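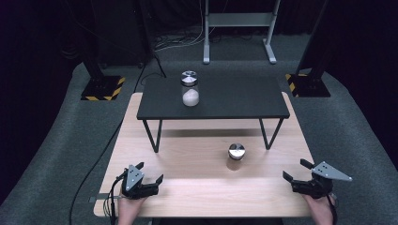
Both grippers at the bench, half-full jar up on the black table, the other one down on the wood.

December, a little after ten at night

Came home from the workshop with sore thumbs and no better opinion of the whole idea than I had last month.

I should write down what the idea is, while I still remember how it was sold to me. Vlastimil wants an arm that can do small kitchen jobs. He has wanted this since spring. The arm itself is the easy part, he says, you can buy the joints and bolt them together, and he has most of them in two crates under the shelf. The hard part is getting it to know what to do, and for that we are supposed to show it. So we built a pair of grippers you hold in your hands, one left and one right, and you do the job with those, over and over, and everything gets saved, and then a program chews on it until the arm can do it too. He calls the project Greltton. I have asked him where the name comes from and got a different answer both times.

Tonight it was the jars. Two glass jars with silver lids, a taller one with white stuff in it and a shorter one. Pick up, put down, swap the places, lid off, lid on. I can do this with my bare hands in the time it takes to sneeze. With the grippers it's like trying to eat soup in ski gloves. The lids are the worst. They are round and shiny and the jaws want to slide off them, and if you squeeze harder the whole jar turns with the lid and you've gained nothing. Igor says to hold the jar low with the left and come at the lid from the side with the right. I tried it his way and it was better, I'll give him that. It was still not good.

We got 31 runs that Vlastimil is willing to keep. That took from supper until I left. He was very pleased. I asked how many we need and he said the folder had 991 in it before tonight and that he would like to see it at 2836 by spring. I asked why 2836 and he showed me a spreadsheet. I don't trust a spreadsheet that comes out to a number like that. Somebody divided something by something.

Things to fix, mostly so I don't have to remember them in bed:

The plate on the right gripper is too big. It sticks out to the side and I catch it on my sleeve. Radek cut it that size because it was the piece he had, and I think it could lose a third and still carry what it has to carry. The left one is fine. I even like the left one, the holes are in useful places and it sits well in the hand.

The left cable needs a clip somewhere. It runs off the bench and down to the floor and I can feel it pulling on my wrist whenever I reach to the middle. Nandini said tape. Tape will last two evenings.

The floor back there is a mess of cables and I said so. Vlastimil said it was on his list. I have not seen this list.

The little metal bracket at the corner of the bench got my hip again. It was for a lamp, two projects ago. I'm bringing a wrench next time and I'm not asking.

The black table wobbles if you set a jar down hard on it. Wire legs on wood, what did anyone expect. But having two heights is the point, Nandini says, if you only ever teach it one height it will only ever know one height. That made sense to me when she said it and it still does now, and it also worries me, since my kitchen has a lot more than two heights in it. Also more than two jars. I asked her about that and she made the face she makes.

We had the talk about money again while Igor was making tea. So far the four of them and I have put in 1759 each, and the motors for the wrist haven't been ordered. Igor wants the Sturevis ones. Radek wants the Masson ones because the gears are metal. I don't have a view, except that for the same amount I could hire a person to open my jars for quite a while, and she would also wash them. I said this and Radek laughed. Vlastimil did not.

I do want to be fair to him. He sat with Kvido for most of an hour, who is only visiting until the holidays and isn't putting in any money, and explained the timing problem so clearly that even I followed it. The two grippers each keep their own clock, and the clocks drift apart, and if they drift too far then the right hand is grabbing the lid before the left hand has the jar, as far as the program knows. So now he makes us tap the two grippers together at the start of every run. Tap, and go. It's a dumb fix and I like it, it's the first part of this that I would have thought of myself.

But I keep coming back to the thing I asked in October, which is what happens when the jar isn't where it was. I move it an inch and I don't even notice that I've moved it, my hand just goes there. He says the runs will cover that if we vary things enough. I say enough is doing a lot of work in that sentence. We have had this conversation so often that Nandini can do both parts, with the voices.

There was a moment tonight, I'll admit. Somewhere past the twentieth one I stopped thinking about the grippers and the lid came off clean and I set it down, went back for the jar and had the whole thing done before I'd noticed. Vlastimil looked up from the laptop and said keep that one. I was more pleased than I would have liked. Then I knocked the next one over.

Gamometti is supposed to send the new finger pads this week. Softer, so maybe the lids will behave. Radek says they'll leave black marks on everything. We'll see.

Bring: wrench, two cable clips, the long gloves to try under the straps, tea, because Igor's is awful.

Thumbs really do hurt. Going to bed.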